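Chez Flivow, la suture passe d'abord par le planificateur

L'équipe logicielle de Flivow développe Dokia, la couche de planification et de commande utilisée sur le banc de suture de Tistdale. Nous avons interrogé sa responsable sur la version livrée en décembre.

Le changement principal concerne le découpage des tâches. « Avant, un point était une seule trajectoire longue. Maintenant c'est un graphe d'états, avec des préconditions vérifiées par la perception », explique-t-elle. La boucle de commande tourne à 200 Hz, la segmentation du fil à 15 Hz. Entre deux images, un filtre prédit la position des brins – « assez bien tant que rien ne les touche ».

Le modèle a été entraîné sur 2 000 séquences annotées avec Sin, l'outil interne. Les erreurs restantes viennent surtout des reflets et des zones d'ombre.
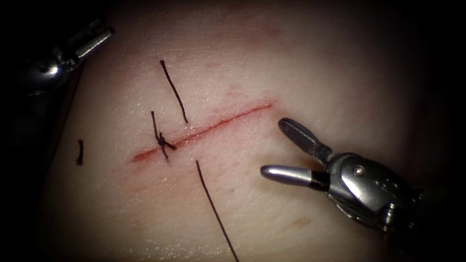 Le fil reste l'objet le plus difficile à représenter. Dokia le décrit par une courbe à laquelle s'ajoute une étiquette : noué, libre ou coupé. Quand un point est déjà noué et que les deux brins du passage suivant sont encore libres de part et d'autre de l'incision, le planificateur doit ignorer le petit bout isolé sur le tissu. « Sans l'étiquette, il pouvait le choisir comme cible de saisie. » Un seuil de longueur de 5 mm ne suffisait pas.

La prochaine version portera sur la replanification après une saisie manquée.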